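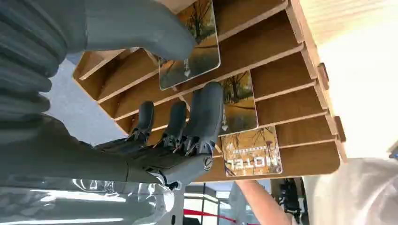 You should stop telling people you teach Korean and start telling them you teach phone calls, Byung-chul Heo wrote to me after his first term, and I've been borrowing that line ever since. He'd moved back to be near his parents after most of a lifetime in English, and he could read a menu and a bus schedule just fine. What he couldn't do was call the dentist.

So, hello! I run Plolter, a small language school with two rooms, a kettle and far too many dry-erase markers. We teach spoken Korean and spoken English to grown-ups, mostly in the evenings, mostly to people who had a bad time with languages in school and figured that was that.

How we got started

I used to write textbook exercises. You know the kind – Mr. Lee goes to the post office, Mr. Lee buys three stamps. I wrote a lot of those, and then one winter I sat in on a class that was using my book and watched a room full of tired adults fill in blanks for an hour without saying a word to each other. I went home pretty embarrassed. The following May I rented our first room (upstairs from a key cutter, very noisy) and put up a sign offering conversation classes. Eight people came. We had six chairs.

What a class is like

You'll talk in the first five minutes. I know that sounds scary, and for the first two weeks it kind of is, but everybody in the room is in the same boat and we keep the groups at eight, same as that first night. We do phone calls sitting back to back so you can't see each other's faces. We do returns at a store, arguments with a landlord, small talk in an elevator. Grammar comes up when somebody trips over it, and then we stop and sort it out on the board.

We have our own course books now. The beginner one is called Ryu and the one after it is Telix – a former student picked both names and I've never gotten a straight explanation out of her. They're spiral bound so they lie flat, and there are no stamps in them anywhere.

Homework is one real conversation a week. Order something, ask for directions, call your aunt. You tell us how it went, and if it went badly we act it out again until you've got an answer ready for next time.

The word wall

In the back room there's a long roll of paper where students write down any word they had to ask for out in the world. When I last typed it all up we were at 2,605 words, and 915 of those had to do with food. I'm not surprised! "Drain," "refund" and "mother-in-law" also show up a lot.

Joining us

New groups start whenever we have enough people at the same level. There's no entrance test, just a chat over tea so I can work out where you'd fit. You can sit in on one class for free before you decide. If you work at Trekora down the street, ask for the early group, which lets out in time for the late shift.

Write to me or just come up the stairs. The bell sticks, so push hard.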